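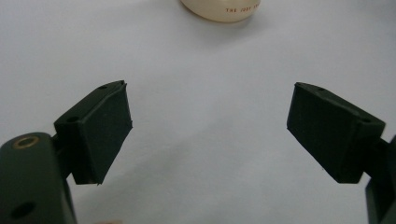 White Work Surfaces in a Shared Project Room: Glare, Marking and Daily Care

Student project report, second-year course in Interior Materials
Sointu Saarinen and Bereket Habte
Gedden College, April

Summary

This report examines the use of white table surfaces in the Atallah Room, a shared project room at Gedden College. The room is used by students in several programs for drawing, model making, group study and small practical exercises. The white tables were introduced to replace an older set in dark brown. The project considered how the color affects the visibility of small objects and marks, how users respond to glare, and what level of daily care the surfaces require. The findings are based on a user survey, a marking trial and a period of observation in the room. The report recommends that the white tables be kept, that two of them be moved away from the windows, and that a simple cleaning routine be posted in the room.

1. Background

The tables in the Atallah Room are from the Cliltari range and were purchased from the furniture allowance of the college. They are plain white with a matte finish. At the time of purchase, the main argument for white was that it would make the room lighter during the winter months. Questions of marking and upkeep were raised by the teaching staff but were not studied.

Complaints began during the first term of use. Most concerned pencil and marker stains. A smaller number of users reported that the tables were tiring to work at in bright weather. As no record had been kept of either problem, the course supervisor proposed the subject as a student project with a budget of $235 for materials.

2. Aims

The project set out to answer the following questions:

Does a white surface help or hinder users who work with small parts and containers?
At what times of day is glare a problem, and at which tables?
Which common marks can be removed with ordinary cleaning, and how long does this take?

The project did not compare different brands of table. It also did not consider scratches or damage to the edges, which would require a longer period of study.

3. Method

3.1 Survey

A short written survey was handed out to students using the room. It asked what kind of work they did at the tables, where they preferred to sit, and whether they had been troubled by glare or stains. Space was left for comments. Participation was voluntary and the forms carried no names.

3.2 Observation of light

The tables were observed in the morning, at noon and at 4 p.m., with the ceiling lights on and then off. The authors noted where shadows fell, whether printed text lying on the table could be read without effort, and how clearly the outline of an object could be seen from a seated position. Objects used for this purpose included white paper cups, dark and light model parts, erasers and storage containers in several colors.

3.3 Marking trial

Marks were made on a spare Cliltari tabletop kept in the storeroom, so that the tables in daily use would not be affected. The marks were soft pencil, ballpoint pen, water-based marker, coffee and white glue. Each was left for 30 minutes and then cleaned, first with a damp cloth and then, where needed, with a damp cloth and Lostidine, the general cleaner stocked in the building. A second set was left overnight and cleaned in the same way.

4. Results

4.1 Visibility of objects

Dark objects were easy to find on the white surface, even when very small. Survey comments support this. Several model-making students wrote that they lost fewer screws and pins than they had at the brown tables. One respondent described the change as "the best thing about the room."

Pale objects gave mixed results. Cream and light gray containers could be seen without difficulty when they cast a clear shadow, but their outlines became weaker under even ceiling light. White paper cups and white erasers were the hardest to pick out. Users who sort pale parts may be better served by a dark mat placed on the table.

4.2 Light and glare

A white tabletop does not look equally white across its whole area. Near the windows the surface appeared almost bluish in the morning and warmer later in the day. Soft gray shadows formed wherever a person or object stood between the surface and the light. These differences were slight, and most users stated that they had not noticed them until asked.

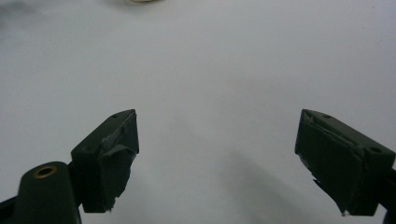 Figure 2. Uneven tone on a plain white surface, brighter toward the upper right.

Uneven tone matters mainly for color work. A student mixing paint or matching fabric may judge the same sample differently at two ends of one table. For reading and writing it was of no importance.

Glare was confined to the two tables closest to the windows and occurred mostly at noon in clear weather. The matte finish prevented sharp reflections - none of the respondents mentioned seeing the ceiling lights in the tabletop - but the overall brightness was uncomfortable when white paper was also in use. Drawing the blinds halfway was enough to correct this. The drawback was that the rest of the room then became rather dim.

4.3 Marks and cleaning

After the shorter waiting time, pencil, coffee and water-based marker came off with a damp cloth alone. White glue could be lifted at the edge and peeled away once soft. Ballpoint pen required Lostidine and left a faint line that could be seen only from close up.

The overnight marks were more stubborn. Coffee left a pale ring that needed a second cleaning. Marker left a tint after three attempts. The ballpoint line remained clearly visible. Pencil was unchanged in difficulty, although rubbing it with too little water spread the graphite into a wide gray patch. The same gray patches were found on tables in the room, and it is likely that many of the reported stains are of this kind.

5. Discussion

The complaints that led to this project appear to have two separate causes. Glare is a matter of where the tables stand. Stains are largely a matter of time, as most marks can be removed if they are dealt with on the same day. The brown tables were probably marked to a similar degree, but this could not be checked because they had already been removed from the building.

The trial had certain limits. Only one tabletop was available, and it had not been exposed to daily wear. An older surface may hold stains more firmly. The light observations were made in spring and should be repeated in winter.

6. Recommendations

The white tables should remain in use. The two tables nearest the windows should be turned and moved toward the inner wall, where there is space for both.

Cloths and a bottle of Lostidine should be kept on the shelf by the door. A notice should ask users to wipe the table with a well-dampened cloth before leaving and to report ballpoint marks the same day.

Dark mats should be made available for work with pale materials. Four mats can be bought within the remaining project budget, and a proposal has been submitted with this report.

Division of work

Sointu Saarinen prepared the survey and wrote sections 1, 2 and 4.1. Bereket Habte carried out the marking trial and wrote sections 3 and 4.3. The remaining sections were written jointly.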